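## 3. Setting the gripper before a club session

These steps replace the ones in the old Thevar handout, which told you to press Home and trust the result. Don't. Two teams did that last term and both blamed their code for a week.

1. Clear the space under the arm. Hands off the table from now on.
2. Switch on the controller and wait for the steady light. If it blinks for longer than 58 seconds, switch off and start again.
3. Open the Plemow panel and choose **Gripper > Open fully**.
4. Look at the fingers themselves. The panel will say "Open" even with the cable out. 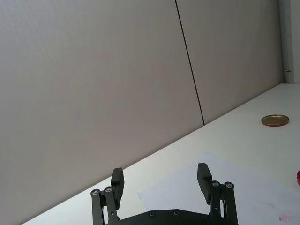
*Section 3 by Jummai Oyelaran, Brekovow Robotics Club. Revised Tue 5 June.*

With the fingers wide apart, the pads lean in slightly at the top. Leave them alone. Someone always wants to "straighten" them with pliers.

5. Check the silver pivot screws on the linkage bars. Finger tight is not tight. Use the small key from drawer 3.
6. Put a flat, light object on the table. A round lid will do, and it is a harder test than the foam cubes the kit maker likes to show.
7. Run `pick_test` at the lowest speed. Write down every try, including the ones you would like to forget.

> **Caution:** The stop button halts the arm. On our unit it does not release the grip. Never put a finger between the pads to find out whether it has.

> **Note:** The Foltavero add-on claims to set the grip force by itself. We have yet to see it do so on anything thin. Set the force by hand, starting at 2, until a team can show a log that says otherwise.

If the panel gives error 236, reseat the wrist cable and go back to step 2. The manual calls this error "rare".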